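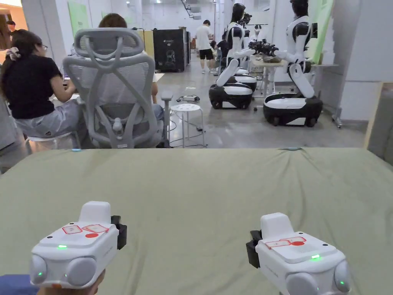

Can a Robot Fold My Laundry Yet?

By Sanaa Tazi

If you have ever been told to put away a big pile of clean clothes, you have probably wished for a robot. I have wished for one too, and I'm a grown-up with my own apartment and a chair that is mostly shirts! So let's find out how close we are.

Some chores already have machines. A washing machine washes, a dishwasher does the dishes, and a little round vacuum can bump its way around the living room while you eat a snack. Those machines are good at one job each, and the job hardly changes from day to day. A plate is always stiff and a floor always stays under your feet. 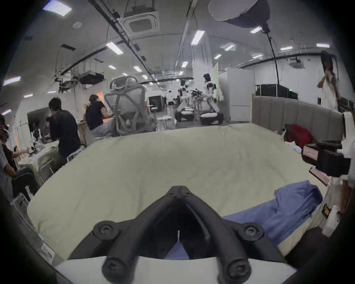
Clothes are much harder, and it's all because they are floppy. Try this: drop a T-shirt on your bed, pick it up, and drop it again. You'll get a new shape every time, with the sleeves hiding somewhere different. Your eyes sort that out very quickly, and you don't even notice them doing it. A robot has to work it out from scratch. Think of a blue piece of clothing lying in a heap on a pale green sheet. You would look for the collar first (I think I can spot it near the top!), but to a machine the collar, the hem and a plain old wrinkle can all look very much the same.

Then there is the picking up. Your hand has five fingers and skin that can feel when cloth is slipping. Many robots have a gripper with only two fingers, so they must choose one good place to pinch, squeeze just enough, and hope they haven't grabbed two layers at once.
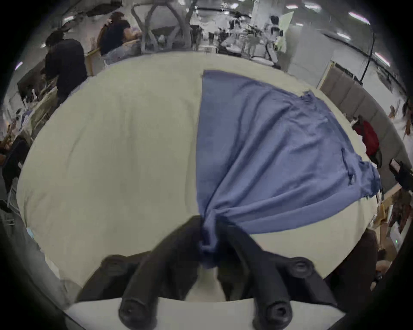

Two fingers, one pinch: a gripper holding a bunched-up corner of blue cloth.

How does a robot get better? One way is by practice, a bit like you learning to tie your shoes. People show it how a job is done, over and over, and a computer looks for the parts that stay the same. It can take 700 tries at one small job, and then somebody brings in a fluffier towel and there is more to learn.

So, can machines do our chores yet? Some of them, a little, and usually slowly. Robots can fold certain clothes when things are set up nicely for them. A real bedroom, with socks under the bed and a cat asleep on the sweaters, is still very hard.

Something to try at home: put on thick mittens, use only your thumb and one finger on each hand, and fold a towel. Then try a shirt. Ask someone to time you, and see if you get faster by your 8th go!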